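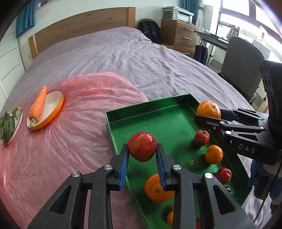 Home | Features | Workshop | People | Back issues | Subscribe

A Little Thread Lock and a Soft Brush

Yuto Maruyama keeps his spare screws in an old mint tin, and he will not start a morning's work until he has rattled it beside his ear. He looks after a pair of hand-held grippers for Plandia, a small outfit that teaches robot arms to handle household things, fruit and vegetables mostly, and he has the unhurried manner of a man who once mended sewing machines for a living (he did, for seven years, in his uncle's shop in Oshima, and he still talks about presser feet with great fondness).

The day begins with the pivots. Each gripper has a black frame, open and angular, and the linkage turns on round silver screws that like to work themselves loose. Yuto goes over them with a short driver, a touch on each, and then opens and closes the fingers 20 times with his eyes shut. He is feeling for a catch, he tells me, or for that small sideways slop that means a screw has backed out. I tried it myself and felt nothing at all, and he was very kind about it.

Next come the pads, and here he could talk until supper. They are blue and textured, and the texture does most of the holding, so anything that fills it up makes the grip go slack. Carrots are worse than you would think, as the soil gets into the grooves and dries there. He brushes the pads out with a soft toothbrush and a drop of washing-up liquid, pats them with a lint-free cloth, and leaves them alone while he puts the kettle on. A worn pad goes shiny along its tip first, and when he sees that he changes both sides together, even if the other one looks as good as new. An odd pair pulls whatever you are holding round to one side. 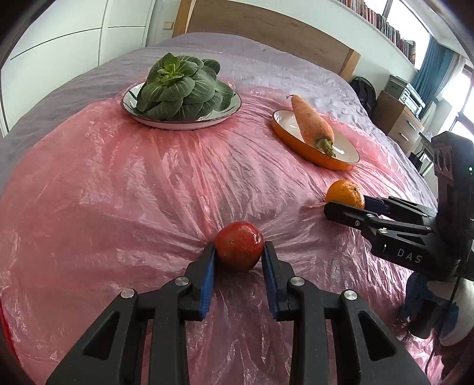 Soft things are where a poor set-up shows itself. A tomato will forgive one clumsy squeeze and then split on the next, and an orange, with all that good rough peel, will let you get away with almost anything, so Yuto never trusts a gripper that he has only tried on oranges! He wants the two fingers to arrive together. If one touches early the fruit rolls, and you find yourself chasing it over the sheet.

The cables are his other worry. He had a fault last June that came and went for a whole fortnight, and he had stripped one handle down to its last washer before he thought to bend the lead near the plug. There was the break, hidden under perfectly sound rubber. He orders his leads from Cladier now, part 2861, and keeps 2 in the drawer.

The notes go in a school exercise book, in pencil, with the pad changes underlined. Relidard, who make the cases, once sent him a very smart logging program, and he says he means to open it when the evenings draw in.

Contact the editors | © Workshop & Bench magazine | Back to top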